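Learning to Nap at 55

2023-04-08

I have never been a napper. My mother could drop off in a dentist's chair, my whole family can sleep through fireworks, and I was always the one wide awake in the back of the car reading road signs out loud. Then in October I switched to the early shift at the garden center in Fuvthorpe, and by two in the afternoon I was a puddle. Something had to give!

So I started trying to nap, and oh boy, was I bad at it. The first week I lay on top of the covers in my jeans and made grocery lists in my head. The second week I fell asleep just fine and woke up at seven in the evening with no idea what day it was (I put the coffee on and packed my lunch before I noticed the neighbors were grilling).

What finally helped was picking a time and sticking to it. I lie down at 1:30, shoes off, phone in the kitchen, and the oven timer set for 25 minutes. I use the oven timer and not the phone, so I have to walk all the way down the hall to shut it up. By then I'm up anyway, grumbling, and I may as well have a glass of water.

The other thing is that I quit trying to sleep. I just look up. A plain pale ceiling with a few thin seams in it is about the dullest thing you can rest your eyes on, and dull is what you want. I pick one line, follow it slowly to the end, then come back and do it again. Some days I doze off and some days I don't, and I feel better either way.
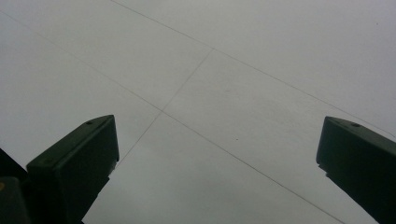
What I bought (and what I'd skip)

I did spend some money on this, of course I did. The Plumetti eye mask was $55 and it's lovely and soft, but it slides up into my hair the minute I turn over. I use an old T-shirt sleeve now. Don't laugh, it works.

The Dronia blanket was $109 and I'd buy it again tomorrow. It's heavy enough to make me stay put, and the cat has more or less claimed it, so if I want it at 1:30 I have to negotiate.

I also tried one of those sleep sound apps. Rain was fine. The "distant train" one made me feel like I was late for something, so that went.

Still working on weekends, when the house is loud and there's always somebody running the blender. If you have a trick for napping with a full house, leave it in the comments, please! Earplugs make my ears itch, so anything but those.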